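**Fostance Youth Rugby: progress report to the Mandatum Fund, period ending December**

The grant was awarded to add girls' rugby at two age levels and to get the second field at Shojaei Park back in use.

**Players**

We have 116 girls registered across the under-14 and under-16 squads. Most of the new ones came through the school sessions in September. The under-16s are still short of front row players, and two of their games went to uncontested scrums.

**Matches**

The under-14s have played 6 games, won four and lost two. The loss away to Kollus was the heaviest, mostly down to missed tackles out wide. The under-16s drew their opener and have won once since. Their lineout is much better than it was in the fall.

**Coaching**

Three coaches finished the contact safety course. A fourth dropped out because of work shifts and will take it in the spring. Practice starts at 6:15 p.m. and we lose the light early, so the last half hour is passing and footwork under the parking lot lamps.

**Field and equipment**

Drainage on the second field is finished behind the north posts. The south end still holds water after heavy rain, and we moved one home game because of it. We spent $500 on tackle bags and post pads.

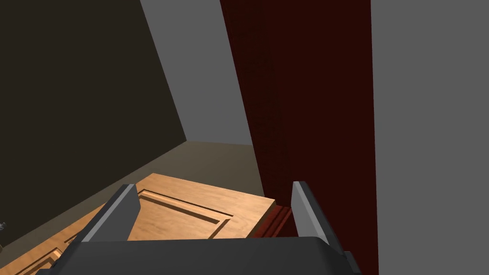 Kollus wrote after the November return game that the field played well, but that the touchline on the far side was too close to the fence. We have moved it in and will re-mark it before the next home game.

**Next period**

- Repair the south end drain
- Run a front row clinic for up to 30 players
- Book buses for the spring away games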